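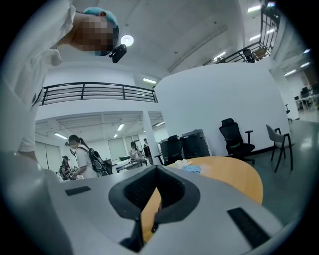
4. Setting up the round table and chairs

Read this section before you move anything. The Grukby leaflet says the whole room can be arranged in one go. We doubt it, and the steps below assume you will do it in stages.

4.1 Placing the table

1. Take any cloths and wrappers off the tabletop. A cloth left near the edge will slide when the table is moved.
2. Lift the table with two people. The leaflet says one person is enough – try that with a round top and nothing square to grip.
3. Set it down and press on the edge at several points. If it rocks, turn the table a little and press again before touching the feet.

Note: Jundell sells felt pads "for every floor." On a polished floor ours let the table creep. Try one pad before you buy a full set.

4.2 Placing the office chairs

1. Roll each wheeled chair up to the table and check that the armrests clear the underside. If they hit, lower the armrests first, then the seat.
2. Sit down, lean back and set the headrest. Ignore the printed height chart. It did not fit Nadège Chauvin or Gaspard Collet, and they are not unusually tall or short.
3. Push the chair back as far as you normally would. Leave 200 mm between the chair and the wall at that point.

Caution: Do not stand on a wheeled chair to reach a ceiling lamp, even if someone offers to hold it. Use a step stool.

4.3 Chairs without wheels

1. Lift, do not drag. The "scuff-proof" claim on the floor polish has not been proven to us.
2. Keep the legs clear of the baseboard.

4.4 After the first month

Check the chair bolts again. Aigner calls its chairs maintenance-free, but Jamshid Dehghan found 3 loose bolts in January, all under the seats. Tighten by hand with the short key and stop when you feel firm resistance.

For wheel replacement, see section 6.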